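Part-time server, weekday lunches

Graslow is a 75-seat lunch restaurant looking for a server to start in June. Shifts run 10:30 to 3:30, Monday to Friday -- no evenings. You will take orders, clear tables and help close the register. 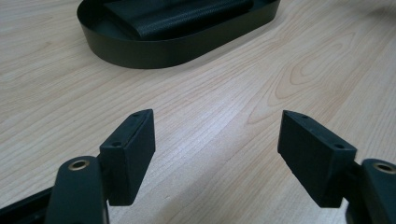 Experience is useful but we will train the right person. You must be able to stand for 5 hours. Staff eat free on shift.

To apply, leave a resume at the counter for Rianne Hermans.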